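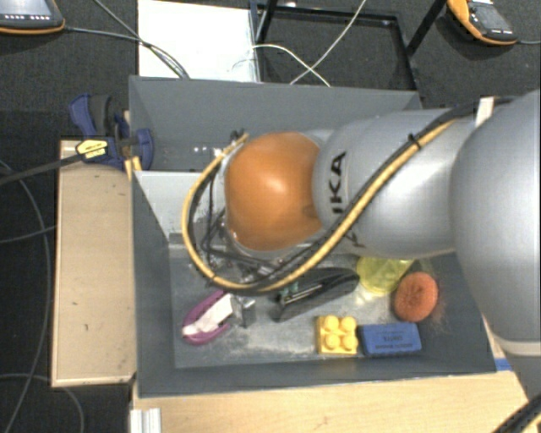

The gray bin, with the yellow block at lower right and the long black thing in the middle

From: Citlali Ventura
To: Stallinholm swap list
Date: March 11, 2018
Subject: Re: odds and ends, who wants what

Hi all,

Ye-seo Na wrote:
> I'm trying to get the bins down to a size we can carry up the
> stairs without swearing. Before I put anything in the giveaway
> pile, can people tell me (a) what they recognize and (b) what
> they want to keep? I've been through the drawers twice and I
> still can't sort the small stuff. The purple thing in
> particular, does it go with anything? And is there a rule for
> toy blocks, or do they just go wherever? Also the shelf in the
> hall is 38 inches wide and I would love to see the wall behind
> it again.
>
> Ye-seo

Oh, I have opinions on this, so get a coffee!

The block first, because it's easy. Yellow ones go in the kids' tub, the one with the Tak sticker on the lid. That tub was up to 611 pieces when Reda's boys sorted it in November (they wrote the number on masking tape and were extremely proud of it), so one more is not going to sink us. If it turns out not to fit the others, toss it in anyway. My niece builds with three different kinds at once and has never complained to me.

The purple one I can't help with much. Purple, magenta, whatever you want to call it – long, rounded at the end, with that flat white piece along the middle. My first thought was something from a craft kit, and then I thought no, something out of a bathroom drawer, and after that I gave up. Nam-gil, you cleared out the Triria boxes, does it ring a bell? Please don't put it in the giveaway pile until he's answered. We gave away the foot of the sewing table last time and I am still propping that table up on a paperback.

As for the long black thing, I'd like to call dibs if no one else wants it. I like the curve along the top and the thin pale strip down the side, and if it's what I think it is I have the other half at home. If it isn't, I'll bring it back and you can all laugh at me. The teal bits by it I'm less sure about. They may belong to it, they may just be crumbs from some other project. Could you drop them in an envelope and write "teal" on it? I'll match them up when I come by.

Then the little shiny piece near the purple one. I can't tell from here whether it's metal or clear plastic, so you'd have to pick it up and look. Metal goes in the cookie tin with the hinges, and clear plastic goes in the jar by the sink where Gil-soo keeps the lids that don't have boxes.

On the bin itself: keep it! I know the floor of it is all scuffed, but it's nice and deep, and the dark gray doesn't show dirt. The shallow Skendeo ones are the ones I'd get rid of. They look tidy for a week and then everybody piles things on top and you can't find the tape. If we kept the deep gray one for "don't know yet" and emptied it every couple of months, I think half of these emails would go away (sorry, list).

And yes, move the shelf. If it's 38 inches it will go under the window in the back room, I had a bookcase in there that was 33 and there was plenty of space on both sides. Watch the radiator knob, it sticks out farther than you'd guess. I can bring the dolly with the good wheels if someone reminds me the night before.

Reda, you still have my label maker, by the way. No rush, but it would be handy for all this.

Citlali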